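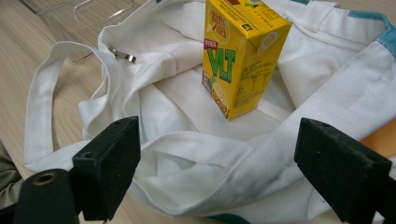 Report from the Guvetmont household handling project
Prepared by the Plundton site team for the Lurkau fund
Period ending February

The work this period was the bag task: taking a drink carton out of an open canvas bag and putting it down on the table, and the same job in reverse. All demonstrations were given by hand. The operator holds the gripper tool, works the two fingers and does the job at normal speed while the camera on the tool records. We did no remote control work on this task.

We set out to collect 1416 demonstrations and reached that number on the last Friday of the period. After checking, 57 were thrown out. Most of those had a gap in the position tracking, usually where the operator's forearm came between the tool and the table markers. The rest were started before the recording light was on.

Soft bags are slower to work with than the boxes and trays we reported on last time. The cloth folds differently each time it is put down, and a strap can end up under a finger. We asked operators to leave the bag as it fell and to approach the carton from whatever side was open. In the first week several people were smoothing the cloth flat with their free hand before starting, and those sessions were repeated.

A yellow lemon tea carton was one of the items used. It stands up well in a hollow of the cloth, and its flat sides give the fingers a good surface. The approach matters more than the grip. The fingers have to come down either side of the carton without picking up a fold of canvas, and operators needed some practice before they could do this without looking away from the tool.

Training on the first 200 demonstrations gave a policy that reached the carton in most trials but often closed on cloth as well. The policy trained on the full checked set is running on the arm at Tô now. We have results from 11 trials so far, too few to report a rate.

Spending is within the agreed budget. The one change is that money set aside for a second remote control station has not been used, and we would like to carry it over to the next period.

Next period we will add bags with narrower openings and begin the two-item version of the task. We also need a decision from the fund on whether the raw video should be kept after checking. Storage at Plundton will be full before the next report is due.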